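Mehr Zuschüsse für alte Türen und Fenster

7. Februar 2025

Sistasby - Wer in der Altstadt eine alte Haustür oder Fenster herrichten lässt statt sie rauszuwerfen, bekommt künftig mehr Geld dazu. Der Gemeinderat hat gestern Abend das Programm verlängert, zwei Jahre, einstimmig nach kurzer Debatte. Höchstbetrag pro Haus jetzt 3.000 Euro. Bisher war bei der Hälfte Schluss.

Hintergrund ist eine Erhebung des Bauamts. 381 Häuser im Kern, davon 257 noch mit mindestens einer historischen Tür. Tendenz fallend. Vor allem in der Zuvancer Straße wurde zuletzt viel getauscht, meist gegen Kunststoff, oft ohne Rückfrage beim Amt.

"Eine gute Tür hält noch mal hundert Jahre, wenn man sie lässt", sagt Csenge Medve, die für das Bauamt die Anträge prüft. Viele Eigentümer wüssten gar nicht, das auch Griffe, Bänder und Zargen gefördert werden. Bisher gingen die meisten Anträge nur für neuen Anstrich ein.

Gefördert wird nur Arbeit vom Fachbetrieb. Eigenleistung zählt nicht, Material allein auch nicht. Kritik daran kam aus den Reihen der Opposition, ein Änderungsantrag wurde aber zurückgezogen. Die Tischlerei Nyitrai, die schon mehrere Häuser am Markt gemacht hat, rechnet mit Wartezeiten bis in den Sommer.

Beim Metall gilt: aufarbeiten vor ersetzen. Dunkle Stangen auf hellem Holz sind zulässig, auch glänzend. Verchromtes an der Straßenseite weiterhin nicht. 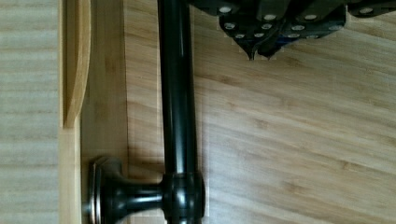

So läuft der Antrag

Formular gibts im Rathaus, Zimmer im Erdgeschoss links, oder per Post. Dazu ein Kostenvoranschlag und Fotos von innen und aussen. Wichtig: erst Bescheid abwarten, dann beauftragen. Wer vorher anfängt geht leer aus.

Ausgezahlt wird nach Abnahme. Frist für die erste Runde ist Ende Juli, danach entscheidet das Amt nach Eingang. Häuser im Ortsteil Tudard sind erstmals mit drin, dort allerdings nur die Straßenfront.

Fragen beantwortet das Bauamt vormittags am Telefon. Eine Liste der zugelassenen Betriebe hängt im Rathaus aus.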